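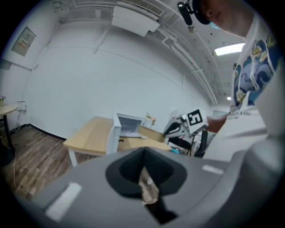 Black cap, light blue mask, head tilted down.

Session 3: When someone you love keeps you small
Notes to go with my talk, Relationships and Wellbeing evening course, Grollcombe

Okay, so last time we got as far as the "honeymoon" stage and I ran out of time (sorry!). I'm picking up right at the part where things start to shift, and I'm going to use my own story again, with the bits changed that belong to other people.

I was nineteen and living in Sundbridge, and I had a boyfriend who checked my phone. I thought it was sweet. I really did! Back home no one had ever cared where I was, so a guy who wanted to know every hour felt like a warm blanket. Keep that in mind when a friend tells you about her partner and you want to yell "just leave." She may be comparing him to something much colder.

Words we'll use tonight

Isolation: your circle gets smaller. For me it was one friend, then my cousin, then the choir I sang in. He never said "don't go." He just sulked for two days every time I went, and after a while I stopped going.

Intermittent reward: he's awful, then he's lovely, and you hang around waiting for lovely. I once got flowers the morning after he called me stupid in front of his whole family, and I told everyone about the flowers.

Financial control: I earned 300 a week and he kept the card. When I finally looked, I had 100 left in the account and no idea where the rest went.

What helped me

My aunt kept calling. She didn't lecture, she talked about her tomatoes and her bad knee, and she always finished with "the spare room's made up." I took her up on it in October with one bag and a lamp (why the lamp? no clue, I still have it).

I also wrote things down. Dates, what he said, what I said back. Reading it a month later was like reading about a stranger, and I was so angry for her. If you try this, keep the notebook somewhere safe, maybe at a friend's place, and please don't keep it on a phone that someone else can open.

For next time

Read the short chapter by Dilek Duman in your packet, the one about sisters. Then write a page on a time you stayed too long in something. It can be a job or a friendship, it doesn't have to be romance. You won't have to read it out loud.

If any of this is happening to you now, come find me at the break or stay behind after. I'll have tea.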